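Last updated: March

Rekden Earthworks: easement recorded, survey work to follow

The conservation easement on the north parcel at Rekden has been recorded with the county. It covers 80 acres between the old Gurnero road and the creek, including the full length of the outer ditch and the two gun positions on its west side. The land stays in private ownership. The easement bars new building, gravel removal and any grading deeper than the existing plow line, and it passes with the title if the parcel is sold.

The east parcel isn't covered. Talks on that tract are on hold until the boundary is resurveyed. The deed refers to a stone marker that could not be found last fall, and the fence is not a reliable substitute - it sits well inside the line shown on the oldest plat.

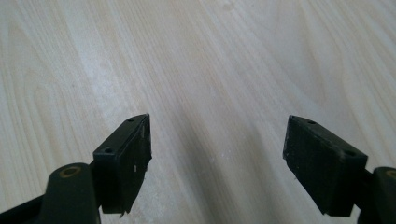

Field survey on the north parcel will begin once the ground is firm enough to walk without damage to the ditch banks. The work has been divided into grid squares measuring 200 feet on a side, numbered from the southwest corner. Squares that cross the ditch will be done first. Metal detecting is limited to the survey team and requires a written permit. Relic hunting on the parcel is prohibited under the easement, and this applies to the creek bed as well.

Each find will be left in place until its position has been logged. Finds are then bagged singly, with the square number and depth written on the bag in pencil. Iron is kept apart from lead and brass. Please do not brush or rinse anything in the field. Soil stuck to an object can hold traces of cloth or wood, and most of the harm done to earlier Rekden material came from cleaning it too soon.

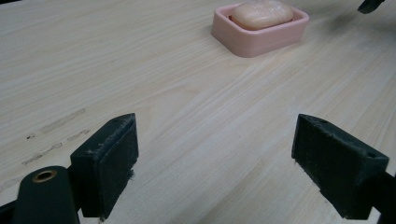 Pink soap dish on a light wooden tabletop.

The catalog of earlier finds now stands at 581 entries. These come from three private collections given over the past several years, and the quality of the records varies a good deal. The Dương collection has a sketch map and can be tied to the ground with fair confidence. The other two have only the name of the farm. Entries without a location remain in the catalog but won't be used in the troop position study.

One correction to the last issue: the item on the west battery gave the distance from the battery to the ford as 1,000 feet. The figure should have been in yards. The range table printed with that item was worked out from the correct distance and does not need to be changed.

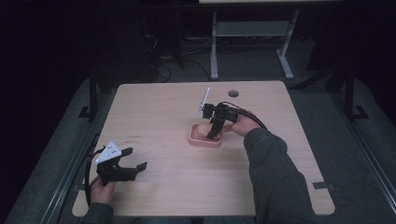
Sign text for the ditch trail is in second draft. The first draft described the works as a single line built in one season. Soil cores taken near the creek show two periods of digging, with a thin layer of silt between them, and the text has been revised to match. The draft leaves open which side dug the first ditch. Comments on wording should cite the sign number and the line.

The trail itself will stay closed at the footbridge. The load rating on the Clitent crossing has not been renewed, and the bridge will remain chained until an inspection report is filed. Walkers can reach the south end of the ditch from the Gurnero road gate, which is open from 8 a.m. until dusk. Parking is on the gravel strip only - the grass shoulder is soft and belongs to the adjoining farm.

Contact: Newsletter Desk, Rekden Earthworks Trust | Copyright Rekden Earthworks Trust | Back to top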